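Courses > Automotive History > Unit 2 > Handout

Search this course Go

Myths of the cheap car: reading the Gilchrist claims

The Gilchrist runabout gets called the car that put the Gotstead valley on wheels. Be careful with that sentence. It comes from the maker's own sales booklet, and most later writers copied it without checking.

What we can check is thin. The Coveck plant kept delivery books for 16 months, and they list 3,000 cars. The booklet claims far more. It may be counting kits, or cars ordered and never paid for, or it may just be wrong.

Then there is the price. "Cheaper than a good horse" sounds fine until you ask what a good horse cost, and where. Fuel, tires and a dry place to park are left out too. A buyer in Gotstead also paid up to 300 miles of rail freight - the ads print that in very small type, when they print it at all.

Reliability is worse. The letters from happy owners were picked by the company. Repair bills from the Skonder garage tell a duller story: gearbox, gearbox, radiator, gearbox. One garage proves little, of course. Neither does a stack of fan mail. 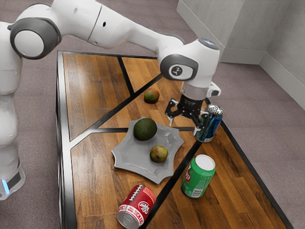 Zohreh Amini objects that the repair bills are skewed as well, as a garage only ever sees the cars that break. Fair point, and I have no good answer to it. Use the bills for what failed, and leave alone the question of how often.

For August: bring one sales claim about any car built before the war, plus the oldest source you can find for it. A fan site doesn't count as a source.

Recent handouts
Who counted the cars?
Reading a parts catalog
Owner clubs and their archives
The first used-car lots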